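Plinlow Write, three months in

I've been using Plinlow as my main word processor since the spring, and enough of you have asked about it that I'm going to stop answering one email at a time and put it all here. Short version: I like it a lot, I've paid for another year, and there's one part of it that makes me want to throw my laptop in the pond.

For context, I write grant applications and the odd long report, mostly for a small land trust in Grikville. So I live in headings, footnotes, tables and tracked changes. If you write letters and recipes, half of what follows won't matter to you and you should probably just stick with whatever came on your computer.

Getting started was easy. It opened my old files without a fuss, including one 121-page monster with a table of contents that Drorance (my previous program) used to choke on every single time. Plinlow had it up before I'd put my coffee down! The fonts came across, the page breaks came across, and the footnotes were numbered the way I'd left them. I did lose the shading in two tables, which took me a minute to put back.

The styles panel is my favorite thing in it. It sits down the left side and shows you every style that's in use in the document, with the stray ones in a separate group at the bottom. You know the kind, where somebody has pasted in a paragraph from a web page and now you've got a mystery gray font living in section four. Click the stray, pick what it should have been, done. I cleaned up a year's worth of other people's pasting in one evening with the radio on.

Find and replace is good too. You can search for formatting on its own (all the italics, say, or every bold word inside a table) and it lists the results down the side so you can skip the ones you want to leave alone. It remembers your last searches even after you close the file, and I hadn't known I wanted that until I had it.

Word count limits! If you do grants you know. One funder wants 3,000 characters in a box, the next one wants 4,000 with spaces, and both will chop you off without warning. In Plinlow you select a section, set a limit, and a little counter sits in the margin next to that section and turns orange when you're close. You can have as many of these going as you like. I'd pay for that feature by itself.

Now the grumbling. Comments are a mess. They're fine as long as you're the only one leaving them, but once a file has been out to a couple of reviewers and back, the threads start drifting away from the text they belong to. I had a comment about a budget line end up beside the mailing address. Resolved comments also come back from the dead if the other person opens the file in a different program. Support answered me quickly and were very nice about it, and told me to accept all changes before sending, and, well, that sort of defeats the point of sending it.

Mail merge works, but it's buried. It's under Tools, then Data, then a thing called Batch, and the help page still calls it by its old name. Once you've found it, it's fine. My envelopes came out straight on the second try.

I also tried the Sithole add-on for citations, which costs extra. It's okay. It pulled in my reference list and put the commas in the right places, but it adds a good few seconds every time you open a file, even a file with no citations in it at all. I switched it off after a couple of weeks and went back to typing them in by hand like an animal.

Price-wise, it's a yearly plan and you can put it on 3 computers. Mine's on the desktop, the laptop and the old machine in the back room. There's a phone version as well, but I wouldn't do more than read on it.

Would I recommend it? If you mostly write alone and your documents are long, yes, go get the trial. If your days are all back-and-forth edits with six other people, wait until they've sorted out the comments. The next big update is supposed to land in December and I'll add a note to this page once I've had a poke at it.

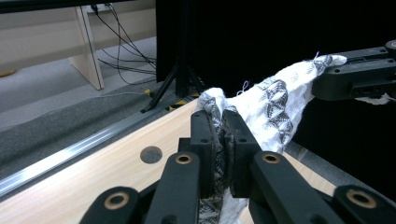
Marrowgate: The drifting comments thing happened to me too, but only in files with tracked changes inside tables. Moving the table text out, accepting the changes and pasting it back fixed the threads for me. Agree completely on the margin counter, I use it for abstracts.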